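Section 4. Sharing the bench: first-day set-up and what changes for your team

If you have worked through Sections 1 to 3, your arm is bolted down, the controller has passed its self-check and the person in charge of the Dukerix software has given everybody a login. What follows is for the people who will be standing next to it, day in and day out, and we would ask that all of them read it, including those on the late shift who tend to be handed the manual last.

Before you begin

You will need the key for the mode switch, the teaching handset, a soft cloth and at least two people. Please don't do the first-day set-up alone, however confident you feel. At the Haddale site, Anca Hodoroagă and Bogdan Pîrvu did it together over a morning and told us they were glad of the company, mostly for the reading aloud.

4.1 Clearing and checking the bench

1. Turn the mode switch to MANUAL and take the key out. Whoever is working nearest the arm keeps it in their pocket.

2. Clear the bench of anything that doesn't belong to the job. Mugs are the usual offenders, followed by phones.

3. Wipe the surface down and let it dry.

4. Follow the cables with your eye from the wrist back to the base. They should have enough slack for the arm to reach its furthest point and should be held close to the arm where a strap is fitted. If a strap has slipped, do it up again before going any further.

5. Press the emergency stop, check that the handset shows STOPPED, then release it with a quarter turn.

Caution: Never reach under a raised arm to pick up a dropped part, even in MANUAL. Drive the arm back to its rest position first. It takes a few seconds and we know it feels like a nuisance at the end of a long shift.

4.2 Teaching the first pick

6. Put one part on the bench where your operators would naturally set it down. Left-handed and right-handed people choose different spots, so ask around.

7. Select LEARN on the handset and bring the gripper down at the slow setting (200 on the speed scale) until it is just above the part.

8. Lower the last little bit using the step button, close the gripper and save the position as PICK 1.

9. Raise the arm, move across to the drop position and save that as PLACE 1.

10. Run the pair of positions through from start to finish, still at 200, with one person watching the part and the other holding the handset.

Note: You may be tempted to go straight to the production setting of 800. Do please leave it at 200 for the whole of the first day. Ecaterina Voicu, who ran the packing room at Dobre for years before the arms went in, kept hers slow for a full week - and her team thanked her for it. 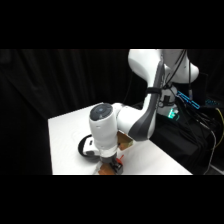 The slow week also gives people time to find out what their own job has become, and that matters quite as much as the saved positions. Somebody who used to lift and turn parts all day will now be laying them out, checking them and deciding when to call a halt. Some find this a great relief to their wrists and shoulders. Others miss the rhythm of the old way and feel a bit like a spare part themselves for a while, and it is kinder to talk about that over a cup of tea than to let it fester.

4.3 Agreeing who does what

11. Write the names of the trained operators on the card at the back of this manual and pin it up by the bench.

12. Decide who may change saved positions. We suggest two people on each shift.

13. Make it plain to everyone, trained or not, that they may press the emergency stop at any time and won't be asked to justify it.

14. Swap the people on the bench at every break for the first fortnight, so that the knowledge gets passed about.

Note: If the handset shows code 263, the arm has met something it didn't expect. Look before you clear the message. If code 99 appears, leave the arm where it is and ring the Celtix help desk, asking for Booker Zamora or Emanuel Marinescu - both have set up plenty of these and are very patient on the telephone.

15. At the end of the shift, send the arm to rest, turn the switch to OFF and hand the key to the next shift in person.

Section 5 deals with adding a second pick position and with changing the gripper pads.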